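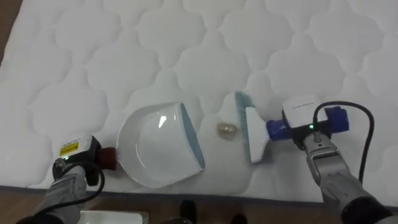 Evie Pilkington wrote to me after my last report that I should stop visiting only castles and breweries, and that if I wanted to understand how people live in this part of the country I should go and see how their beds are made. There was an open day at the Ackroyd works in Drulbridge in September, she said, and the ticket cost less than a sandwich at the station.

6 min read

So I went. Drulbridge is not difficult to reach, but it requires patience. The train from Sadulcombe stops at every small platform, and then there is a walk along the canal, where the path was very muddy. The works stand at the end of this path, behind a brick wall, and from outside you would think it is a school. I arrived at half past nine in the morning and the gate was already open. A man gave me a paper badge and a pair of yellow plugs for the ears.

The visit was in groups of 12, and mine was mostly retired couples, with one family who had come from Bustisholm to look at the place where the grandfather had worked. He had been a tape edger. I did not know this profession before. The tape edger closes the mattress by sewing a strip of binding all the way around, top and bottom, while the machine travels along the side of the table. Our guide told us that it takes two years before a person does the corners well. At the corner you must slow down, turn, fold the fabric with the left hand and keep the right tension, and all this while the machine wants to continue straight. We watched a woman do four corners and I could not see any difference between them.

But I begin at the wrong end. The tour starts in the wool room, which smells strongly of sheep and a little of soap. The wool comes in big pressed bales, and when one is opened it grows, slowly, like bread. We were allowed to put our arms into it up to the elbow. It is warmer inside than you expect. The guide explained that the wool from hill sheep is used for its spring, and that the fine wool, which I would have chosen, goes flat too quickly. I asked if the farmers are paid well for it and he said no, they are not paid well, and he did not try to make it sound better. I liked this.

After the wool room there is the spring room, and for this you need the plugs. Each spring is a coil of wire pushed into its own little pocket of cloth, and the pockets are joined in long rows. I had always imagined a mattress as one big metal thing. The children from Bustisholm were given a row of springs to press, and they did not want to leave.

The quilting room was the part I enjoyed most. The cover of a mattress is a sandwich of fabric and padding, and the long needle machine sews the pattern through all the layers. When the stitches pull down, the padding rises between them. There are patterns with diamonds, with waves, with leaves, and there is the rounded one like small clouds, which the older ladies in our group all seemed to have at home. The guide said that customers believe the pattern is decoration. It also keeps the filling in its place, and if the lines are too far from each other the padding starts to travel towards your feet over the years.

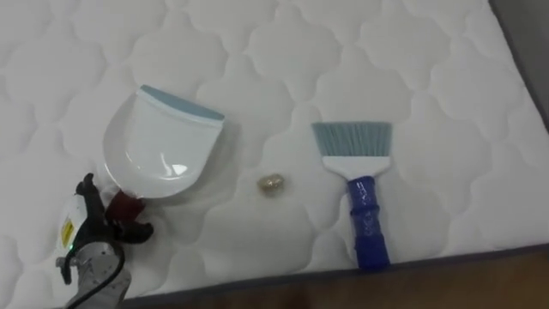 Cloud quilting in white, with a dustpan.

He then spoke for a long time about cleaning, and here everybody took out a pen. A mattress should be kept with a washable cover on it, this we knew. What I did not know is that you should leave the bed open in the morning, with the blanket folded back, and make it only after breakfast. My grandmother did exactly the opposite, with great speed, before we children were even dressed. For dust, he recommends a soft brush along the stitched lines, where most of it collects, and always dry. Water is the enemy. If you spill something, you press with a clean towel and you do not rub, and afterwards you open the window and wait longer than you think is necessary.

One of the retired gentlemen asked about turning. This produced nearly a quarrel in the group, as every couple had its own system. The answer is that it depends on how the mattress is built. If both sides are made for sleeping, you turn it over and you also change head and foot. If there is only one sleeping side, you only rotate it. The gentleman had been turning a one-sided mattress for many years, so half of this time they had been lying on the base fabric. His wife did not say anything, but she looked at him.

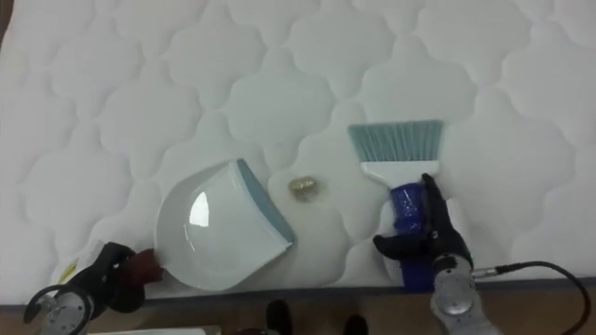

The question of how long a mattress should last was also put to the guide, and he was careful with his answer. He said that a sales person will give you a number and that he prefers to give you a test. Sleep some nights in another bed, and if you wake up better there, you know. I have tried it since then, at my sister's, and I am sorry to report that I woke up better.

We finished in the canteen, where there was tea from a very large pot and a fruit cake that was a little dry. On one wall they have photographs of the staff outings. The grandfather from Bustisholm was found in the second row, in a light jacket, and his family stood before him for quite some time. I talked with the daughter. She remembers that he could not sleep in a hotel without lifting the corner of the sheet first to inspect the sewing.

There is a shop, naturally. The full mattresses are expensive, and I did not ask about delivery to my country. I bought a small cushion filled with wool for 6 pounds, and now it travels with me in the train and makes my bag smell of the wool room when it rains.

Some practical matters for those who want to go. Wear flat shoes, as the floor in the spring room is uneven and there are steps without a handrail. Photographs are permitted in most rooms, but you must ask at the tape edging tables. The last group starts at two in the afternoon, and I would not recommend it – the machines are switched off one after the other towards the end of the shift, and you may see only the covers. If you come by car, there is a field for parking, 200 metres past the bridge, on the left side. The canal path is shorter, but take other socks.

12 shares · 2 comments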